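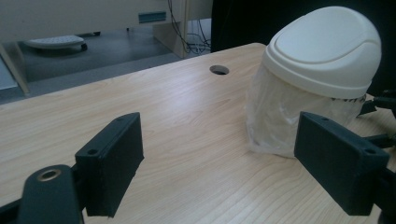

Lurkell hand-held gripper at a desk, with a small swing-lid bin. View from the tool's own camera.

Lurkell Hand-Held Gripper
For recording manipulation examples without a robot arm

Overview

The Lurkell is a two-finger gripper that a person carries and operates by hand. A camera on the body records every task from the tool's point of view, and the finger opening is logged alongside the video. The recordings are used to train a policy that later runs on an arm fitted with the matching Lurkell wrist unit.

Most of our customers use it in ordinary rooms: offices, kitchens, stock rooms, reception areas. The operator picks up the tool, does the task, sets the tool down, and moves on to the next spot. A desk with a bin on it is a typical first station. Swing lids are a good early task for a new operator, as the lid has to be pushed and held while the item goes in.

What the camera sees

Both fingers stay in view through the full stroke. We mount the camera so that the pads sit low in the picture and the work area is between and beyond them. The room behind the task is recorded too. Leave it the way it normally is. Policies trained only against a cleared background tend to do poorly when the background changes, and cables, cabinets and chairs are part of most workplaces.

Finger pads

Pads are flat, matte black blocks. Each is held by two screws from the top edge and can be changed at the bench. The dull finish keeps reflections down under office lighting. Wipe the pads with a dry cloth before a session. Dust along the edges does no harm to the recording, but it does reduce grip on plastic film and bag liners.

Replace pads in pairs. A worn pad opposite a new one will shift the closing point and the opening log will no longer match the wrist unit.

Specifications

Maximum opening: 78 mm
Weight with camera and battery: 900 g
Fingers: two, parallel, trigger driven
Opening log: 100 samples per second
Storage: removable card, card reader included
Charging: USB-C
Operating position: any

In the box

Gripper body with camera fitted
One pair of finger pads, installed
One spare pair of finger pads
Hex key for pad screws
Battery and charging cable
Card reader
Printed calibration sheet
Wrist strap

Recording a set

1. Charge the battery and insert an empty card.
2. Lay the calibration sheet flat on the work surface. Hold the tool over it and press the side button once. Wait for the short tone.
3. Open and close the fingers fully, three times.
4. Remove the sheet. Start recording with a long press.
5. Walk the tool slowly past the work area before the first attempt so that position tracking has something to lock on to.
6. Do the task at a steady speed. Pause with the fingers open at the start and end of each attempt.
7. Short press to mark a failed attempt. Do not delete it. The software sorts marked attempts into their own folder.

Change something between attempts. Move the bin, turn it, start from the other side of the desk. For a single task such as dropping an item through a swing lid, we suggest 360 attempts spread over several rooms before the first training run. Fewer rooms with more attempts each gives a weaker result.

Thin plastic, such as a bag folded over the rim of a bin, is translucent and moves when touched. Record extra attempts with it. Approach from above where you can, and keep the fingers clear of the loose part of the bag.

Software

Recordings are read by Plestar, our desktop program for Windows and Linux. Plestar aligns the video with the opening log, recovers the tool path, and flags attempts where tracking was lost. Export is to plain video plus a table of positions. A Plestar license for one computer comes with each gripper. The August update adds batch export and a faster preview.

Compatible parts

Hailu wrist unit: same fingers and camera position, for mounting on an arm
Lendard soft pads: ribbed, for glassware and fruit
Lendard long pads: for reaching into deep containers

Recalibrate after any pad change.

Ordering and support

Single grippers ship from stock. Sets of four or more are matched at our bench before shipping, so that recordings from different operators can be combined. Please allow extra time for these.

For questions about task planning or pad choice, write to Oľga Hrnčiar in applications support and include a short sample recording if you have one. Repairs need a return number, which you can request through the service form.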